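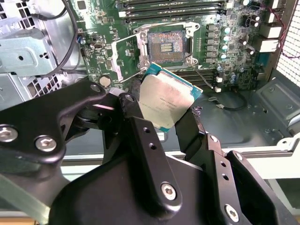

According to Tae-yang Lim, the ear is still the first instrument anyone should reach for when a casting comes in with a doubt hanging over it, and the meters can wait until the kettle has boiled. It is a homely way of putting things, but it sums up rather well the affection in which tap testing is held by the people who practise it.

Tap testing

Tap testing (also called coin tapping, ring testing or, in older workshop books, sounding) is a way of looking for hidden faults in a solid object by striking it lightly and listening to the sound that comes back. A sound piece of metal, stone or pottery tends to ring clearly, while one with a crack or a hollow place in it often gives a flat, short or rattling note. It belongs to the large family of methods known as non-destructive testing, and is very likely the oldest member of it.

Background

Potters have flicked the rims of their bowls for as long as there have been bowls worth selling, and bell founders, masons and coopers all had their own versions of the habit. Many people will know the method best from the railways, where the wheel tapper walked the length of a standing train with a long-handled hammer, giving each wheel a knock and moving on if the note was a good one. The trade has all but vanished in most countries, though it lingers here and there on heritage lines - the small one at Porkstead still has its wheels tapped on a Tuesday, before the first train of the morning.

How it works

When an object is struck it shakes at certain natural rates, which depend on its shape, its stiffness and its weight. A crack makes the piece a little less stiff, so the note usually drops, and the two faces of the crack may rub together and use up the energy, so the note dies away sooner as well. In layered materials, such as the glued skins of a boat hull or a tiled wall, things go a little differently. A patch that has come unstuck behaves rather like the skin of a drum, and the tester hears a dull thud in place of the sharp click given by the well-bonded area beside it.

Tools and practice

Almost anything small and hard will do, and a coin or a light hammer with a rounded face is the usual choice. The tester works across the surface in even steps, often on a grid of 50 mm squares chalked on beforehand, and marks each spot where the sound changes. Loose parts should be taken off first, and whole objects are best hung from a cord or stood on something soft, so that the bench doesn't swallow the note.

Electronic versions replace the ear with a microphone, or measure how long the hammer head stays in touch with the surface. The Zastham hammer, for instance, takes 5 readings at each point and keeps the middle one.

Limits

The method is poor at finding faults that lie deep in a thick part, and very small cracks may not alter the note enough for anyone to hear. Background noise is a trouble, and so is tiredness. Ju-won Han, in a handbook that runs to 342 pages and is a good deal more cheerful than its length suggests, advises testers to rest after 2 hours and to go back over the last few squares when they return. Where a doubtful note is found, it is common to follow up with ultrasound or X-rays.

See also

Acoustic emission
Modal analysis
Wheel tapper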